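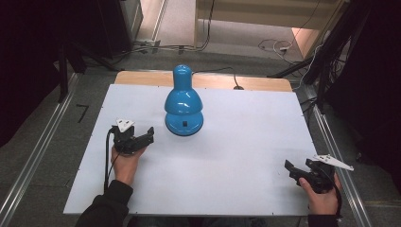 Section 8 covers connecting small table and desk lamps to the Weneck timer outlet. The outlet switches power at the wall and has no control over a switch fitted to the lamp itself. On a lamp with its switch on the front of the base, like the turquoise one, leave that switch in the on position before starting step 1. Touch-operated lamps usually return to off after each power cut and are not suitable.

**Before you start**

- Maximum load for the outlet is 400 W. Add up everything on the same power board.
- Firmware must be dated 8/15/21 or later. Hold MODE to show the date.
- Dimmable lamps need the Harnix adaptor (sold separately).

## 8.1 Connecting the lamp

1. Turn the wall switch off.
2. Plug the timer outlet into the wall socket. The status light stays dark.
3. Plug the lamp into the timer outlet. Push the plug fully home.
4. Turn the wall switch on. The status light flashes green for 35 seconds while the clock starts.
5. Press MANUAL once. The lamp should light.

If the lamp does not light, check the bulb in another fitting, then repeat from step 1.

> **CAUTION:** Do not run the lamp cord under a rug or through a closed drawer. Keep it clear of table edges where it can be pulled by children or pets.

## 8.2 Setting an evening program

1. Press PROG until P1 appears.
2. Set the on time with the + and – keys, then press OK.
3. Set the off time the same way.
4. Select the days, or choose ALL.
5. Press OK to save. The display returns to the clock.

Programs P1 and P2 can overlap. Where they do, the lamp stays on until the later off time.

**Note:** Daylight saving is not applied automatically. Change the clock under SET > TIME. Stored programs are kept.

## 8.3 Random mode

Random mode shifts each on and off time by up to 35 minutes. Hold RND for 2 seconds to turn it on. It does not run while MANUAL is active.

## 8.4 Using a Wieser or Brirkar base unit

Pair the outlet with the base unit only after 8.1 is complete. Programs held on the base unit replace P1 and P2. To go back to local programs, remove the outlet from the base unit's device list and press RESET with a pen tip.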